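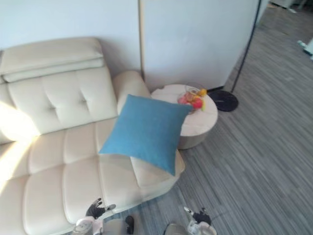 Illton Lounge Wear Log, version 4

README

What you get

A table of 253 observations of furniture and flooring in the shared lounge on the Illton site, plus a glossary and a short list of corrections. Each row is one surface looked at once: the sofa seat, a pillow, the top of the side table, a patch of carpet. A row says what was noticed, how bad the person thought it was, and whether anything was done about it.

The log began as a way to settle an argument over whether the lounge needed refurnishing. It did not settle it. I still think the rows are worth keeping, as long as people stop quoting them for things they can't show.

Files

observations.csv – the 253 rows
glossary.txt – what we meant by scuff, crease, speck, fade and so on
corrections.txt – rows changed after version 3, with the old values kept

Columns

row_id: a number, never reused.
item: sofa, pillow, table, bowl, floor or wall.
part: free text. "Seat, front edge" is good. "Middle" is in there too, and I have given up trying to work out the middle of what.
mark: one word from the glossary.
severity: 0 to 3. See the complaints below.
light: sun, shade or lamp. Added in version 2.
action: none, wiped, vacuumed, turned, reported.
note: anything else, often nothing.

How the rows were made

People walked through the lounge, morning or late afternoon, and wrote down what they saw. There was no fixed route. Most began at the sofa and ended at the sofa. Collection ran for 30 days in April and May, and the busiest stretch was the first few days, when it was still interesting.

Things I don't believe about this data

Severity is the weakest column. Cream leather in strong sun goes close to white and hides a crease that is obvious in the shade. The same cushion has been given a 0 and a 2 on one day, and I doubt the cushion changed. If you use severity at all, split it by light first. Rows from version 1 have no light value and should be left out of that kind of comparison.

"Fade" is worse. It appears against the blue pillow more than anywhere else. A muted blue looks faded to anyone who expects a bright one, and we have no record of what it looked like when it was new. Prasari, who supplied the soft furnishings, sent a color name and no swatch. Treat fade as an opinion.

The fruit bowl should probably never have been included. Someone used the item for "fruit missing" and others copied them. Those rows have been marked "bowl, contents" in the part column. They tell you that people eat apples. 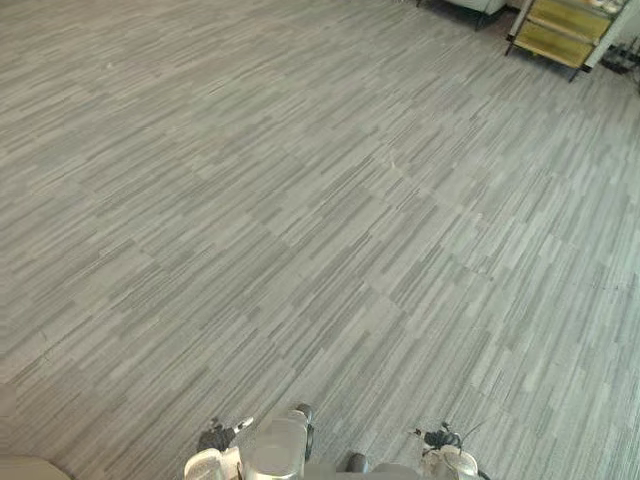
Floor rows make up 59 of the total, and I trust them least of all, even though they look the tidiest. The person filling in the sheet had to decide whether a mark was dirt, wear or pattern, and carpet tile makes that hard. Ours has thin gray streaks that shift in direction and density from tile to tile, so a patch that reads as dark and worn may be partly the pattern doing its job. Pale specks and a light scuff like the ones near the middle of the floor are easier to call, and "speck" and "scuff" are the two floor marks I would defend. "Shading" I would drop. The Wogan cleaning sheet uses "soiled" for all of it, so don't try to join our rows to theirs.

Known gaps

No row gives the age of an item. We asked, and got three different answers for the sofa.

Nothing was measured. A "long" scuff is whatever the writer thought was long.

Undersides, backs and anything behind the sofa are missing. Read a blank as "didn't look" – it is never evidence that a surface was clean.

"Wiped" in the action column means somebody says they wiped it. Whether the mark came off was recorded only when the note says so, and usually the note is empty.

Reasonable uses

Learning how people describe everyday wear on leather, fabric and carpet. Trying out a better glossary. Teaching someone to clean up a messy table of free text, for which it is very well suited.

Uses I would argue with

Comparing furniture brands. Predicting how long a sofa will last. Deciding who left the mark. Fladico asked whether the log could support a replacement schedule for carpet tile, and the answer was no – it covers one room, seen by people who mostly disagreed.

Changes

Version 4: bowl rows marked, duplicate floor rows removed, "dirty" retired from the glossary.
Version 3: wall added as an item. Hardly used.
Version 2: light column added.
Version 1: as first typed up, spelling included.

If you find a wrong row, send the row_id and what you think it should say. Please don't send a new severity score on its own.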